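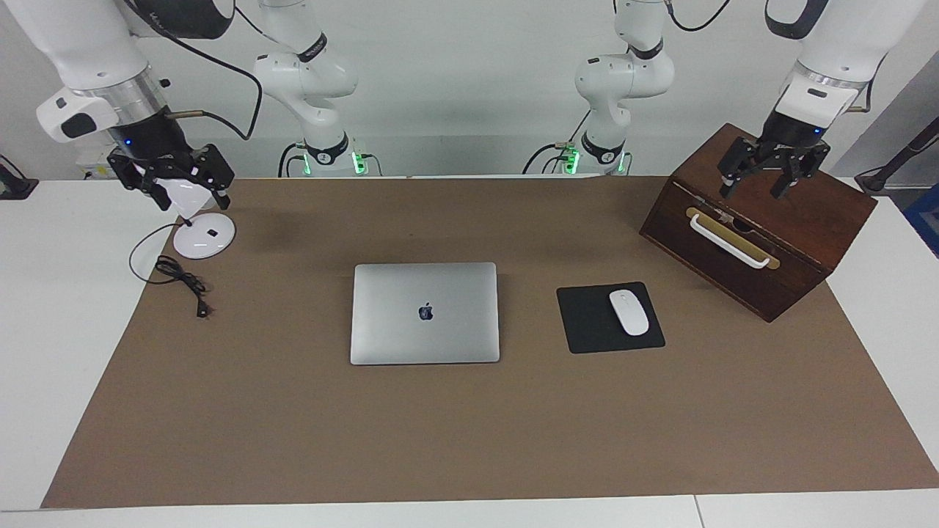
Part-Time Cataloging Assistant, Rare Books
The Olgate Library, Special Collections
Posted 12 January 2018

The Olgate Library is hiring a part-time assistant to help catalog the Gamska bequest, a private collection of novels, sermons, cookbooks and almanacs that came to us last fall in crates marked "MISC." The crates were telling the truth. We have a shelf list made by the late collector, arranged by a system we believe was based on the color of the spines, and we would like to replace it with something a reader can use.

The collection holds 2096 volumes. Most were printed before the Civil War, and a fair share were read in the bathtub. A few are handsome. Several are scarce, including a run of small-town printings from the Lidura Press that we have not found listed in any other library. The rest are the kind of books that ordinary people owned, wrote in, spilled on and handed down, and those are the ones our readers keep asking for.

What you would be doing

You would work at a desk in the processing room, one book at a time, under the direction of the rare books cataloger. For each volume you would write a short record: author, title, printer, place, date, size, binding, and anything odd. The anything-odd field tends to run long. Previous owners left pressed ferns, grocery lists, a lock of hair, and one very firm opinion of a minister, in ink, across the whole of page 9.

You would also:

Collate each volume, meaning you check that all the leaves are there and in order. Publishers sold books in parts, binders lost things, and children had scissors.

Copy out inscriptions, bookplates and notes exactly as written, spelling included. We do not correct the dead.

Enter records in Nam, our catalog software. Nam is older than some of our student workers and has no undo button. Training is provided, and so is sympathy.

Set aside anything with mold, red rot or live passengers for the conservator. Please do not shake it first.

Help at the reading room desk one afternoon a week, where you will fetch books, hand out pencils and take away pens.

Who we are looking for

You need a high school diploma and some experience with work that is slow, exact and repetitive. Library work counts. So does bookkeeping, proofreading, lab work, quilting, or having typed up somebody else's dissertation. You should be able to lift a 40-pound box, read old typefaces without taking the long s for an f, and sit near an interesting book without reading all of it on our time.

Reading knowledge of Latin, German or French would help. So would a class in bibliography or the history of printing, although we can teach you the basics in your first month. Good handwriting is welcome, mainly for the sake of the paper flags, which at present look like the work of several doctors.

A love of the smell of old books is not a qualification. Everyone who applies has one. After a week with this collection you may want to revise it.

Hours and pay

The position is 20 hours a week for nine months, beginning in February. Hours fall between 8:30 and 5:00 on weekdays and can be arranged around classes or another job. Pay is $15.50 an hour. You will get a staff library card, a locker that closes if you know how to lift it, and free parking in the lot behind the building whenever there is no home game.

The processing room is kept at 62 degrees all year for the good of the books. Bring a sweater. Food and drink stay in the break room, including water and including coffee with a lid on it. We have heard about the lid. 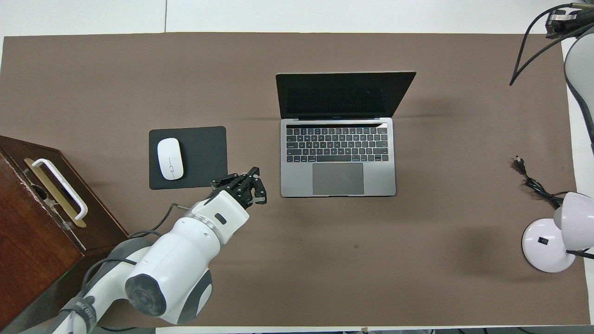
How to apply

Send us the following by mail, or leave it in an envelope at the front desk:

A resume, two pages at most.

A cover letter telling us why you want this job and when you could start.

The names and phone numbers of two people who have seen you work. They need not be librarians.

A description, in no more than 200 words, of any one book you have at home. It can be a Bible, a car manual or a paperback with the cover gone. Tell us what it is, what shape it is in, and what has happened to it as far as the evidence shows. Please leave out whether you liked it.

We read the descriptions first. We will invite four applicants in for an interview, which lasts an hour and includes a short collation exercise with a real book and a real pencil. Applicants we do not interview will get a letter saying so.

Applications will be accepted until the position is filled. Questions can go to the Special Collections desk during reading room hours. If the phone rings for a long time, we are in the stacks, so please let it ring.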